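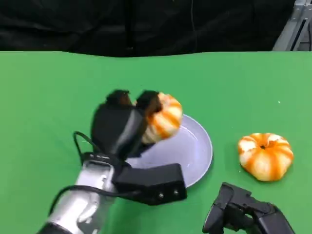 Carys Hughes
Jun 20, 2022

Right. Paper's finally out so here's the mussel glue thread I've been promising since January. Short version, we made a glue that sets underwater and doesn't cost the earth. Long version below

1/ Mussels hang on to wet rock all day with waves hitting them. Most shop glues give up the second there's water in the gap. The water gets to the surface first and sits there

2/ Mussel threads end in a little pad full of sticky proteins. People have copied the sticky bit for years. It works but it's slow to make and it goes brown and useless in the bottle

3/ Nia Bowen's idea was to leave the sticky bit alone and mess with what's round it. Salt, mostly. Mussels control the salt and acid in the pad really tightly while it forms. We'd all been ignoring that (me more than most)

4/ So. 12 recipes. 5 set under seawater. One was miles ahead and that's the one in the paper, we call it Grelach. Ming-te Pan picked the name, ask him

5/ Numbers for those who want them: 1034 joints pulled apart in total. Slate, glass, steel. Slate best, steel worst, glass all over the place and we still dont fully know why

6/ Someone's going to ask about fresh water. It's weaker. Sets slower too. Needs the salt to kick it off, so no, you can't fix your pond liner with it yet

7/ Also not tested on skin or anything living!! Please stop emailing Eleri Powell about teeth

8/ Shelf life is the bit I'm happiest with. Old batch went off in days. Grelach kept in the fridge from January was still fine when we opened it this month. Slightly yellow, same strenght

9/ What's wrong with it: smells. Creeps under a steady load, so hang a weight off it for a week and the joint slides. Glenys Wogan is on that now with a stiffer filler, early days

10/ Raw data all up, every joint incl the rubbish ones. 2863 rows. Column F is in newtons not kilos, sorry, label is wrong in the first upload, fixed in the second

11/ Can't get past the paywall? message me and I'll send the pdf. Might be slow, marking this week

12/ oh and the slate came from Nia's dad's old roof. It's in the methods section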